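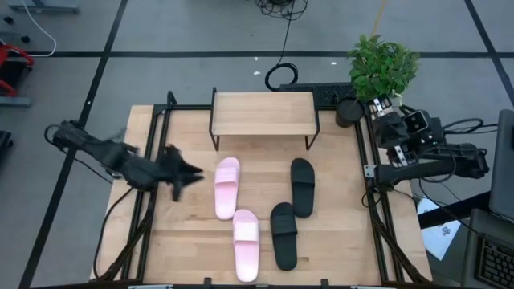
Pink pair and black pair on the table, low shelf behind.

March, quarter past four

Notes on the indigo vat, mostly so I stop making the same mistake twice. The big vat has been sulking since the last batch of linen and I've finally had a proper go at sorting it out. I'm writing it all down while my hands are still blue enough to remind me.

Where it stood this morning: surface dull, hardly any coppery skin, and the liquid underneath more of a denim colour than the yellow-green I want. Smelt of very little. pH paper gave me something between 9 and 10, which is low for the fructose recipe. I think what did for it was the Stadeck linen. We put too much cloth through in one afternoon and every piece carried air in with it, and then I went home without feeding it (my fault, I was in a hurry for the bus).

What I did, in order. Warmed it up slowly to 45 with the lid on, which took most of the morning. Mixed 60 g fructose in hot water and stirred that in round the edge, trying not to splash. Waited half an hour. Then slaked lime, 30 g, in a jam jar of warm water with a good shake before it went in. Stirred the whole lot from the bottom in one direction, pulled the paddle out up the side, lid back on, left it alone until after lunch.

By two o'clock it was a different creature! Bronze skin right across, a decent flower in the middle, and when I pushed the skin aside the liquid was amber going on green. pH back up to 11. I did a test strip of the plain cotton, one minute under, and it came out bright lime and went blue on the line while I stood there watching it like a kettle.

Test strips, all from the same cotton, scoured last week:
A – one dip, one minute. Pale, slightly patchy at the top where I held it.
B – three dips, one minute each, ten minutes airing between. Lovely mid blue, very even.
C – three dips, five minutes each. Darker than B but nowhere near as much darker as you'd hope for all that waiting.
D – six dips, one minute each. Darkest of the lot and it rubs off less than C does on a white rag.

So short dips and plenty of them, same as everybody's grandmother could have told me. I'm going to stop doing the long soaks altogether. They wear me out and I suspect they only let the outside layer sit there and go chalky.

Prarkalmont order. They want 900 g of wool yarn in two blues and I'd like to do it in the smaller vat, as I don't trust the lime with wool at that strength. I'll make a fresh one with a gentler pH and keep it nearer 9. The skeins need wetting out overnight, and I must tie them more loosely than last time. The tight ties left white rings and I ended up cutting those bits out and pretending it was meant.

The shade cards from Raltside came. They're prettier than ours, annoyingly. Their darkest blue has a reddish cast I can't get from our powder and I wonder whether they're dipping over a madder ground or simply buying better indigo. Would anyone mind if I ordered 400 g of the dearer stuff and tried it against what we've got? I'd do a straight comparison, same vat recipe, same cloth, and leave the strips pinned up by the window for a month to see how they fade.

While on the subject of fading – the strips from last autumn have come down. The ones rinsed in plain water have all gone a bit grey. The ones that had a vinegar rinse afterwards look much cleaner, and softer to the touch as well. One capful to a bucket, five minutes, then a proper wash with the pH neutral soap. I'm making that the rule for cotton and linen from now on.

The Ông scarves are still waiting on the resist paste. My last lot cracked when it dried, even though I'd sieved the rice flour twice. I think I let it dry too close to the heater. Next try will have a spoonful more bran and a pinch more salt, and I'll dry it in the cool end of the room. If it cracks again I'll give up and use clamps, which I like less for circles but which at least stay where you put them.

Money bit: the long cotton roll is coming up at 3,000 for the full length, which seems steep, so I'm asking for the price on a half roll first.

To do:
Feed the big vat again tomorrow, half quantities, check temperature first.
Skim the flower before the first dip and save it in the blue bowl.
Wet out the wool.
More pH paper, we're down to the last few strips.
Gloves without holes, please. Mine leak at the left thumb.

Lid on, blanket round it, 41 degrees when I left it.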